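Drei Abende mit dem Zivero und zwei Reglern

21. Februar 2019

Eigentlich wollte ich nur kurz den neuen Greifer einbinden. Das war vor drei Abenden, und seitdem habe ich kaum etwas anderes gemacht, als einem weißen Arm dabei zuzusehen, wie er in einer gerenderten Küche herumfuhrwerkt. Es macht so viel Spaß!

Für alle, die den letzten Eintrag nicht gelesen haben: Ich rechne alles in Clemgate, weil ich zu Hause keinen Platz für einen echten Arm habe und die Nachbarn unter mir vermutlich auch keine Lust darauf. Bisher lief bei mir der mitgelieferte Standardregler, also reine Positionsvorgabe. Jetzt ist der Sayegh dazugekommen, der mit Nachgiebigkeit arbeitet, und als Greifer der Zivero mit seinen zwei parallelen Fingern. Den Vorgänger mit den drei gekrümmten Fingern habe ich noch im Projektordner, der durfte zum Vergleich auch noch einmal ran.

Die Aufgabe ist schlicht. Ein Brötchen und ein Topf, eine Spüle, und der Arm soll das Brötchen von A nach B bringen. Klingt nach nichts. Aber das Spülbecken ist tief, die Wände sind unten gerundet, und hinten steht der Wasserhahn genau da, wo man mit dem Handgelenk gern entlang möchte. Ich habe den Hahn am ersten Abend so oft gerammt, dass ich ihn kurz aus der Kollisionsprüfung genommen habe (und dann aus schlechtem Gewissen wieder hinein).

Zuerst also die Regler. Mit der Positionsvorgabe fährt der Arm wunderbar sauber. Wenn die Zielhöhe stimmt, stimmt alles. Wenn sie zwei Millimeter zu tief liegt, drückt er die Finger in den Beckenboden, die Kontaktkräfte schießen hoch, und das Brötchen verabschiedet sich in irgendeine Ecke. Beim Sayegh ist das völlig anders. Der setzt auf, gibt nach, rutscht ein kleines Stück und greift trotzdem. Beim ersten Mal dachte ich, ich hätte mich vertan, und habe es gleich noch einmal laufen lassen – und noch einmal.

Gerechnet habe ich je Regler 100 Versuche mit zufällig verschobenem Brötchen. Der Standardregler hat 18 davon verloren, fast alle beim Aufsetzen im Becken. Beim Sayegh waren es acht, und die meisten davon gehen auf mein Konto: Ich hatte die Steifigkeit quer zur Fingerrichtung zu weich eingestellt, da schwimmt das Handgelenk, wenn man es schnell anhebt. Mit dem Wert aus der Anleitung war das weg. Anleitungen lesen hilft, schreibe ich mir mal auf.

Langsamer ist er allerdings. Ein ganzer Durchlauf dauert mit dem Standardregler 2947 Simulationsschritte, mit dem Sayegh sind es rund 4000. Mich stört das nicht, aber wer über Nacht große Mengen rechnen will, merkt es bestimmt.

Zum Zivero: Die flachen Finger sind für das Brötchen viel besser, als ich erwartet hatte. Die alten, gekrümmten haben zwar mehr Fläche, kommen aber an der Beckenwand einfach nicht herunter. Der Zivero passt geschlossen in fast jede Lücke. Am Topf sieht es weniger rosig aus. Den Griff bekommt er nur zu fassen, wenn die Anfahrt ganz genau passt, und sobald der Topf ein bisschen gedreht steht, schiebt er ihn lieber über die Arbeitsplatte. Da war der alte gutmütiger. Ich habe kurz überlegt, die Fingerbacken mit einem anderen Reibwert zu versehen, aber dann vergleiche ich ja wieder etwas anderes.

Und dann die Kameras, über die ich vorher am wenigsten nachgedacht hatte. Eine Ansicht schräg über die Arbeitsplatte ist prima zum Mitschauen, nur ist der Arm selbst ständig im Weg. Bei manchen Stellungen liegt der Greifer gleich ganz außerhalb des Bildes. Von der Hand aus gesehen ist es umgekehrt: Abfluss, Brötchen und Fingerspitzen sind schön nah, dafür weiß man nicht mehr, wo der Rest der Küche geblieben ist. Für die Greifhöhe nehme ich jetzt die Handansicht, für alles Übrige die weite. Beide zusammen kosten Rechenzeit, aber der alte Rechner unter dem Schreibtisch hält bisher durch und heizt nebenbei das Zimmer.

Ach ja, die Beleuchtung habe ich gelassen, wie sie war. Das dunkle Becken schluckt ziemlich viel, meine Farberkennung hatte damit weniger Mühe als mit den Sprenkeln in der Arbeitsplatte. Die hält sie nämlich gern für Krümel. 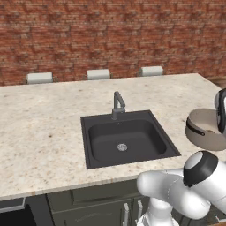
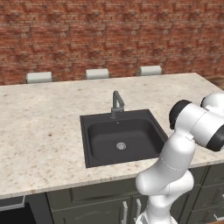
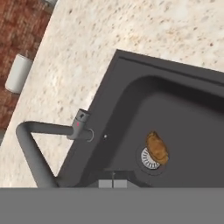
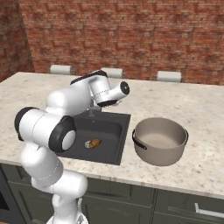
Alle vier aus der Spülenszene in Clemgate, gerendert.

Marit Oelkers

Nachtrag zu den Einstellungen, weil die Frage beim letzten Mal kam: Schrittweite und Reibung sind bei beiden Reglern gleich, die Startstellung des Arms auch. Nur die Brötchenposition wird gewürfelt, und zwar mit demselben Startwert, damit beide dieselben Lagen bekommen. Die Konfigurationsdateien räume ich noch auf, im Moment stehen da Kommentare drin, die ich selbst nicht mehr verstehe.

Im März fahre ich zum Basteltreffen nach Claltport und darf dort den Zivero an einem echten Arm ausprobieren. Ich freue mich riesig! Brötchen bringe ich selbst mit, vorsichtshalber eine ganze Tüte. Bis dahin will ich die Sache mit dem Topfgriff noch einmal angehen, vermutlich mit einer schrägeren Anfahrt von der Seite. Wer so etwas schon mit parallelen Fingern hinbekommen hat, darf mir gern in die Kommentare schreiben, bei welchem Winkel es geklappt hat.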